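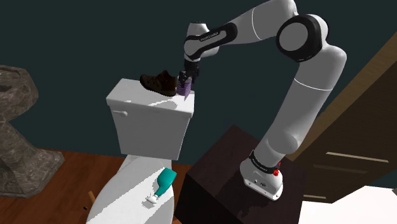 Plultach bathroom scene, arm on the cabinet, gripper over the tank lid.

Plultach scene subscription: notes after one trial period
Monday, September 23, 2024, by Gorazd Stan
5 min read
Shares 223

Plultach sells simulated household rooms with a robot arm already placed in them. The product comes as a scene library, a task editor and a hosted batch runner. The library can be licensed without the runner, but the task editor can't be bought separately. I used all of it on a trial license from April onward, mostly on the bathroom and kitchen sets, and this is what I wrote down.

The sales page lists 223 rooms and almost 3000 movable objects. I did not check either number. Rooms are grouped by type, and a room can be loaded with any of several wall and floor finishes. The bathroom I worked in most has a dark teal wall and a reddish-brown plank floor, with the arm mounted on a dark wooden cabinet beside the toilet. It is a tight workspace. The useful surfaces are the tank lid and the closed seat lid, and they differ in height and shape, so a grasp set up for one needs changes before it can be used on the other.

Installation

The local package is a single archive. It unpacked without errors on my workstation and failed on the laptop until I updated the graphics driver. The license check needs a network connection at startup and once a day after that. If the check fails during a run, the run continues and the log gets a warning. I would like the grace period to be in the manual. I found it by unplugging the cable.

Scene files are plain text and can be edited by hand. Object poses are stored relative to the supporting surface, so moving a piece of furniture takes its contents along. Names in the files are inconsistent. Some objects are called by what they are and others by a catalog number, and there is no lookup table in the trial package. Dragica Softić at Perić, the reseller I dealt with, sent me a table as a spreadsheet within the day. It should be in the archive.

Placement and contact

The editor scatters objects on a chosen surface according to a seed. The default settings allow objects to land close together and on their sides, which I left on. Separation distance is one slider per scene. I would have preferred one per surface, as a setting that works on a counter leaves almost no valid positions on a tank lid, and the editor then retries quietly for several seconds before it reports anything.

Contact settings are per material pair. Porcelain against everything else ships with low friction, and thin or layered objects slid more than I wanted when released. Raising the value fixed that and made the shoe models hard to push. I ended up with separate values for shoes and for the rest. The contact solver steps are exposed in the scene file but not in the editor.
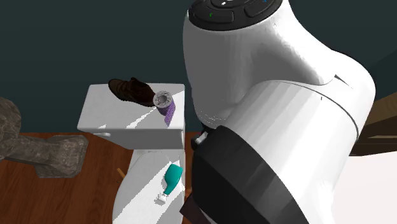
Gorazd Stan
Simulation engineer, Mevberg

Cameras

Each scene has preset viewpoints, and more can be added. In the bathroom set, the higher viewpoints show the tank lid well and the floor adequately, but the arm takes up much of the right side. A dark brown shoe and a purple item next to each other on the lid are easy to separate from there. The teal bottle lying on the seat lid is also in view, close to the arm, and small camera changes matter a lot at that distance. I added a viewpoint on the sink side for the grasp checks. Camera poses can be copied between rooms of the same type, with manual correction.

Lighting defaults are strong. Bright diagonal bands run over the tank lid, and the contrast between the lit and shaded parts of the white surfaces is high. For perception tests I consider this a good default. For inspecting grasps I turned the sun down. Light direction can be randomized with the same seed as the objects or with its own; use its own, otherwise a change to the object list changes the shadows too and comparisons between batches stop being meaningful.

Batch runner

I queued 3000 episodes on the hosted runner, in blocks of 200. Blocks are the unit for billing, retry and download, so a block with one bad episode is retried whole unless you turn that off. The queue display does not refresh by itself. Downloads resume after a dropped connection, and the checksums matched every time I compared them.

Output is one folder per episode with joint states, gripper width, object poses and the images. Timestamps agree across streams. The success flag is computed from final object poses only, with a tolerance set in the task file. An object that ends up in the right place by falling there is counted. I wrote a small filter on gripper contact and ran it afterward, and anyone training on this data will want something similar.

Compared with Stodalgate

Stodalgate is what I used before. Its contact behavior needed less adjustment and its documentation has an index. Its rooms are mostly bare, though, and adding clutter was my own job. Plultach has the clutter ready and the editor is faster once the separation slider is understood. Rendering speed on my machine was close enough that I would not choose on that basis. File formats are not compatible in either direction, and the converter in the Plultach tools folder only handles static furniture.

Support

I opened four tickets. Two were answered with a fix, one with a workaround for the lid collision mesh, and the one on per-surface separation is marked as planned with no date. Replies were short and came from people who had opened the files.

I have taken the library and editor for another year and dropped the hosted runner, as my batches fit on local hardware overnight. The contact filter needs cleaning up before I post it. It currently assumes a two-finger gripper and my own folder names.

Comments (3)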